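Bathroom chores get their own lessons at Traresness

Fumov's research group at Traresness has put out its first results on teaching robots to tidy and clean a bathroom, and anyone who has ever put off doing the job at home will be pleased to hear that somebody (or something) may one day be willing to take it on!

The idea behind the work, which the group calls Harasym, is a fairly simple one. A person picks up a pair of hand-held grippers, built with the same sort of fingers a robot would have, and gets on with the chore in the ordinary way. Cameras record what the grippers do, the square printed markers help the software work out where each one is, and the recordings are then used to train a robot that wasn't there at all. It is a good deal quicker than steering a robot arm through every little movement, and rather kinder to the patience of the people doing it.

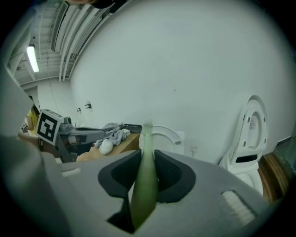
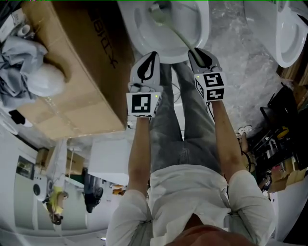

Work with the hand-held grippers among the toilets at Traresness, with a toothbrush held in the first picture.

Fung-ping Chien, who leads the study, told us that bathrooms were chosen because they are awkward. Things are low down, white surfaces all look much alike to a camera, and a good many of the objects are thin or bendy and don't stay where you put them. "We had got quite comfortable with cups and plates," she said, "and it was time to be uncomfortable again."

The group collected 3047 short recordings in all, spread over 10 different chores. When a robot was trained on just 700 of them it managed a little under half of its attempts, and going up to 1075 made a bigger difference than anyone on the team had expected, mostly with the long, thin objects. After that the gains came more slowly, though they did keep coming. The part that still causes trouble is letting go neatly, and Anderson Rezende, who looks after the training side, has spent much of July going back through the recordings to see how people do it without thinking.

The software that lines up the two grippers' movements, known as Elent, is to be shared with other research groups once the instructions have been tidied up. Rezende is also keen to hear from anyone who has tried the same method in a kitchen or a laundry room, and would be glad to compare notes over a cup of tea if they happen to be passing.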